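Draft three of Hulari is done! It's 88 pages now, and the river goddess finally gets to lose her temper – I've been promising her that since October.
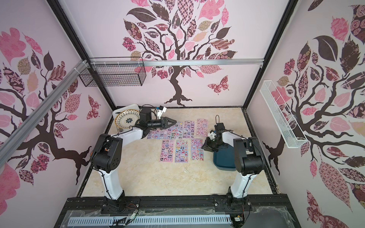
Chapter 16 was the hard one. Drallcombe's forest has to wake up and walk, and I kept writing it dark and gloomy until I tried big stylized trees against pale pink, like a sunrise. So much better! Lowri Edwards cried, in a good way.

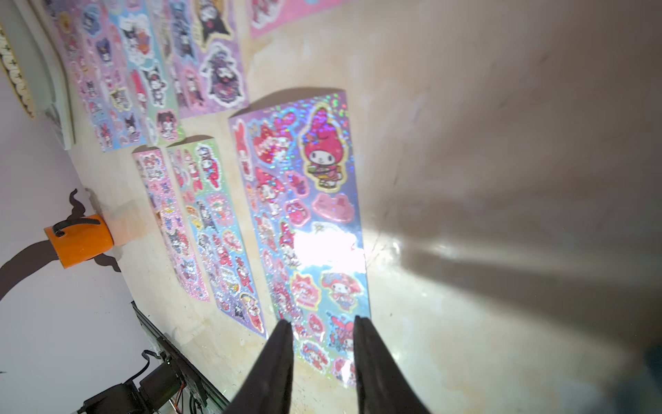 Pink hoods, hearts and plenty of glitter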